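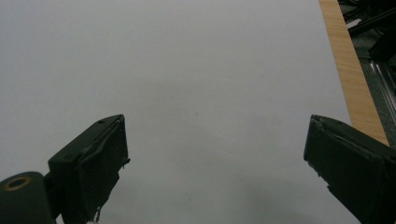 Robot Club Gallery, October

Hi all, Dymphna Geraghty here, with the pictures from our gripper project at Wandthorpe! I've been helping out with the club for two years now and this is my favourite build so far -- we named it Zirari after a long and very silly vote (sorry, Team Derkach, maybe next year).

Two chunky fingers in a green so dark it's nearly black, wide open with nothing between them yet. I love that colour!

The kids went through 36 versions of the fingertip on paper before they settled on one, and I've kept every single drawing in a folder in my kitchen. The club has logged 545 practice grabs this term, and we're aiming for 2,000 before the regional meet. Erasers are the worst by far (they skid), and socks are weirdly easy.

If your kid would like to have a go, come by after four. Bring a snack, tie back long hair, and please label your safety glasses -- we have a whole drawer of mystery pairs.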